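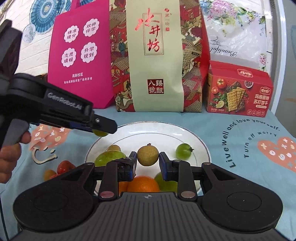 Soltis Countertop Fruit Dryer

Item 1281
$236
In stock, ships from our Sutcliffe warehouse

I started selling dryers because I had two pear trees and no idea what to do with them every fall. You can only hand so many bags of pears to the neighbors before they stop answering the door! The Soltis is the one I kept after trying a whole shelf of others in my own kitchen, and it's still the one I'd pick.

It's a front-loading box with a glass door, a fan at the back and six pull-out trays. The fan being at the back matters more than anything else on the spec sheet. On the stacking kind, with the fan underneath, the bottom tray is leather by the time the top one has started, and you spend your evening shuffling trays. With this one I swap the top and bottom once, around lunchtime, and otherwise leave it alone.

What goes in mine

Pears, mostly. I core them and slice them a quarter inch thick, skins on, and they come out chewy and very sweet. Apples are quicker. Plums take forever unless you halve them and push the skin side in so they turn inside out (messy, but worth it). Small whole fruit is hard work in any dryer, so cut it if you can. Bananas are fine, but go for ones with a few freckles – the really brown ones stick.

I've also done tomatoes, chili peppers, and one batch of onions that my family has asked me not to repeat indoors.

The details

Width: 17 inches
Trays: 6, stainless mesh, dishwasher safe
Lowest setting: 95 F
Highest setting: 165 F
Timer: up to 70 hours, shuts itself off
Cord: 5 feet, comes out at the back left
Weight: 18 pounds
In the box: dryer, trays, drip sheet, two solid liners for fruit leather, booklet

The booklet was written by Ewan Gilchrist, who ran our repair bench for years, and it's good. Read the page on conditioning before you fill any jars. You pack the dried fruit loosely, shake it once a day for a week, and if the pieces clump together they go back in for a couple of hours.

Things I'd want to know before buying

It isn't silent. I run mine overnight with the kitchen door shut and I can hear a low hum from the hall. The door is a lift-off type with no hinge, so you need somewhere to set it down. And it needs a hand's width of space behind it, which rules out some of the narrower counters.

The dial is a plain dial, marked every ten degrees. If you want an app, the Trakness model has one, and it costs quite a bit more. I found I never opened the app after the first weekend.

Extras

Pemadura nonstick liners, pack of three. Cut to fit the Soltis trays. I use these for anything sticky, and for berries that would drop through the mesh.

Spare trays, sold singly. They're the same as the ones in the box.

Delivery and returns

Orders placed before 2 p.m. go out the same day. You've got 30 days to send it back, and yes, you can use it first – just wash the trays, please. We do close for stocktaking for a few days in April, so anything ordered then will go out when we reopen.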